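Speaker notes: Working outside, from spring to the first frost
Wikside library talk, December 2025

Opening (keep it quick, people will still be finding chairs)
Say hello, thank the library. Ask who has ever answered an email from a backyard. Hands up! Then tell them about my first summer doing the Skikholm newsletter from the patio, all 571 subscribers of it, and how I got more done before lunch than I used to in a whole day at the kitchen counter.

Slatted tables are fine for coffee, but try a mouse on one before you commit to it.

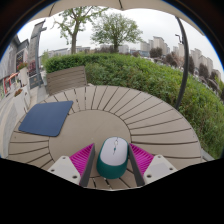
Part 1: Shade first
This is the bit I get carried away with, so watch the clock (5 minutes, no more). Glare is what sends most people back indoors. Sit with your back to a wall or hedge, turn the screen brightness up, and get the biggest umbrella you can manage. Follow the shade through the day. I shift my chair at ten and again after lunch, and I love it, it's like having two offices.

Mention the Tindidura garden, where they planted a grape vine over the desk spot. Gorgeous colour by the end of the season.
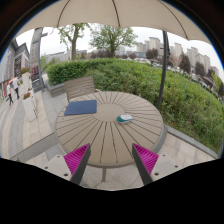

Part 2: Sound and neighbours
Birds, mowers, the kid with the trumpet. Take calls early. Headphones with a proper mic are worth every cent, and mine cost under $200.

Read out the Brandão street rule: no speakerphone past the fence line. Pause for the laugh.

Part 3: Weather
Keep a tray by the door so everything comes in with one trip. Fingerless gloves for the cool mornings. Pass mine around!

Questions, then tea at the back. Leave the sign-up sheet by the door.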